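Les agrumes à la maison : conservation, zestes et nettoyage

Les oranges, citrons et clémentines arrivent chez nous par filets entiers à partir de décembre, et une partie finit molle au fond du compotier. Quelques habitudes simples évitent cela. Elles valent aussi pour les citrons achetés en plein été.

Conserver

À température ambiante, une orange tient environ une semaine. Au bac à légumes du réfrigérateur, elle en tient trois ou quatre. Sortez toujours les fruits du filet en rentrant des courses : un seul fruit abîmé suffit à gâter ses voisins. Essuyez-les, ne les lavez qu'au moment de l'emploi.

Évitez d'empiler. Une assiette plate ou un plateau bas convient mieux qu'un saladier profond, où les fruits du dessous s'écrasent et prennent l'humidité. Tournez-les de temps en temps et palpez-les : la peau doit rester ferme. Une zone qui cède sous le pouce annonce la moisissure à bref délai. Dans ce cas, pressez le fruit le jour même s'il est encore sain à l'intérieur.
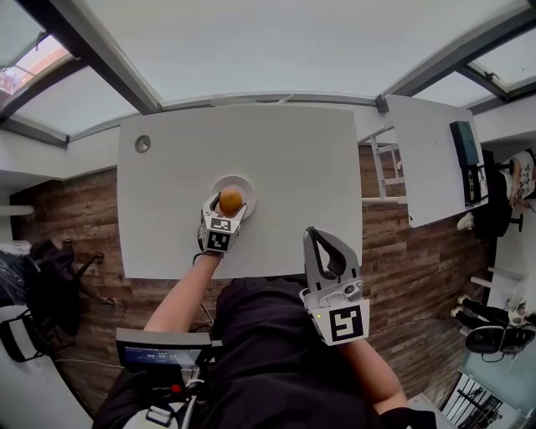
Le carnet de la maison – page 108

Presser sans perdre de jus

Un agrume froid donne peu. Laissez-le une heure hors du réfrigérateur, puis roulez-le sous la paume sur le plan de travail en appuyant franchement. Coupez-le par le travers, jamais de la queue à la base. Pour quelques gouttes de citron seulement, piquez la peau avec une brochette, pressez, et refermez le trou avec un cure-dent. Le fruit se garde encore plusieurs jours au frais.

Le jus se congèle très bien en bac à glaçons. Une fois pris, videz les cubes dans un sachet et notez la date dessus. Pour la confiture, j'ai gardé la proportion d'Amarachi Onuoha : 800 grammes de sucre par kilo de fruits préparés. Elle est moins sucrée que la version classique et demande un pot ouvert rangé au froid.

Zestes et écorces

N'utilisez que des fruits non traités après récolte. Brossez-les à l'eau tiède, séchez-les, et zestez avant de couper, le geste est bien plus facile sur un fruit entier. Arrêtez-vous au blanc, qui est amer. Les zestes râpés se congèlent à plat, en couche mince, dans un petit sachet.

Les écorces se font sécher sur une grille, deux ou trois jours près d'un radiateur, ou au four à 80 °C porte entrouverte jusqu'à ce qu'elles cassent net. Elles parfument un thé, un sucre en poudre ou un bocal de riz au lait. Chin-lung Tsang nous écrit qu'il en met une lanière dans ses bouillons de bœuf, retirée au bout de vingt minutes. Essayé, adopté.

Pour le vinaigre ménager à l'orange, remplissez un bocal d'écorces, couvrez de vinaigre blanc, fermez et attendez deux semaines à l'ombre. Filtrez, puis coupez de moitié avec de l'eau. Il dégraisse l'évier et les crédences carrelées. Ne l'employez ni sur le marbre, ni sur la pierre calcaire, et ne le mélangez jamais avec de l'eau de Javel.

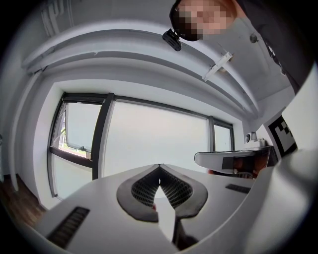
Rubrique Cuisine et entretien – l'équipe Vie pratique

Taches et surfaces

Le jus d'orange sur une nappe en coton part à l'eau froide si l'on s'y prend tout de suite. Sur une tache sèche, appliquez du savon de Marseille humide, laissez une demi-heure et lavez comme d'habitude. Pas d'eau chaude avant, elle fixe la couleur.

Sur une table claire, passez une éponge humide, puis un chiffon sec. Si un rond jaune persiste, une pâte de bicarbonate et d'eau en vient à bout en dix minutes. Frottez doucement, rincez deux fois – le bicarbonate laisse un voile blanc en séchant.

Les planches à découper en bois se frottent avec un demi-citron et du gros sel, puis se rincent et sèchent debout. Pour la râpe, passez une vieille brosse à dents dans le sens des trous, aussitôt après usage. Les restes de zeste séchés sont pénibles à déloger.

Courrier

Khrystyna-Mariia Boiko demande si les pelures vont au compost. Oui, coupées en morceaux et mélangées au reste. En lombricomposteur, mettez-en très peu.

Chih-ming Kong cherche comment détartrer un presse-agrumes électrique. Débranchez-le, démontez le cône et le filtre, faites-les tremper une heure dans de l'eau tiède additionnée de vinaigre blanc, rincez. Le bloc moteur s'essuie seulement avec un chiffon essoré.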